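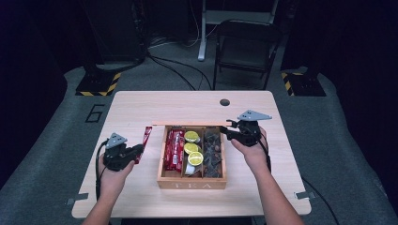

My neighbor told me I was wasting my money, and that a tea box is only a box, so any old tin with a lid would do the same job. I heard this before I had even opened the package from Trolter. I still think a review is fair, as I have now used their Hutus box every day for 4 months.

The Hutus costs 350 crowns more than the simple Skolthorpe model, which I had before. For this you get better joints and a bottom that does not bend. The dividers stand straight. When I got it, the inside had a strong smell of oil, and my first bags of mint tasted of it. I left the box open near a window for one week and the smell went away.

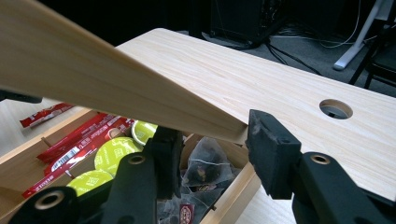

The dividers can be taken out, but they are very tight, and I had to sand one of them a little before it would move. Trolter sells spare ones under part number 1224, and the manual explains the change in two short lines that I had to read many times.

Large bags are a problem. My Ametepe rooibos comes in square paper envelopes, and they stick up too high, so I fold the corners. Loose tea does not belong in it at all, it gets into every gap.

I would buy it again, but only in the sale they usually have in March. At the full price, take the Skolthorpe and spend the rest on tea.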